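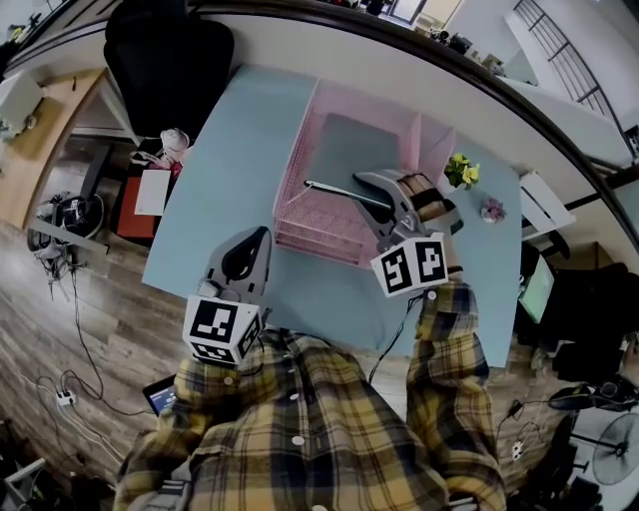 *Pink wire mesh tray in the middle of the table, a long item laid diagonally.*

# Setting up a wire mesh desk tray

A mesh tray holds small items in one place and lets dust fall through. It also lets thin items fall through, and a bare mesh floor is uneven enough that pens roll and catch. The steps below cover a rectangular open-topped tray used for pens, sticks and small loose pieces. Allow 9 minutes for a tray that is already in use.

## Before you start

- Clear enough table to set the contents down next to the tray.
- Measure the inside of the tray at the floor, not at the rim. Many trays taper.
- Have a dry brush and a damp cloth ready.

## Steps

1. Take everything out. Turn the tray over and tap the underside.
2. Brush the mesh along the wires, then across them. Wipe the rim with the cloth and let it dry.
3. Check the corners for broken welds. Bend any loose wire end inward with pliers and press it flat.
4. Lay a flat panel inside. Cut it slightly short on both sides so it can be lifted out with a fingernail. Card works, but thin plastic sheet lasts longer.
5. Place the longest item first. If it is longer than the tray, lay it on the diagonal. An item that still rides up on the rim belongs somewhere else.
6. Put short items along the right edge, or the left edge if you reach with your left hand.
7. Keep ornaments such as artificial flowers on the table beside the tray. Inside it they snag on the mesh.
8. Set the tray in the middle of the table while you sort. Move it to its final position once it is full.

## Load

The Otura tray I use weighs 326 g empty. With 800 g in it the floor stays level. At nearly double that the center starts to sag and the panel rocks — move the heavy items to the corners or take some out.

## Notes

Purnex liner sheet can be cut with scissors. The Grornach sheet needs a knife and a straightedge.

Sarita Goel suggested fixing the panel with two small dots of putty at opposite corners. This holds on powder-coated wire. On bare wire it lets go after a few weeks, and the putty has to be picked out of the mesh with a pin.

Repeat steps 1 and 2 every December, or sooner if the panel no longer sits flat.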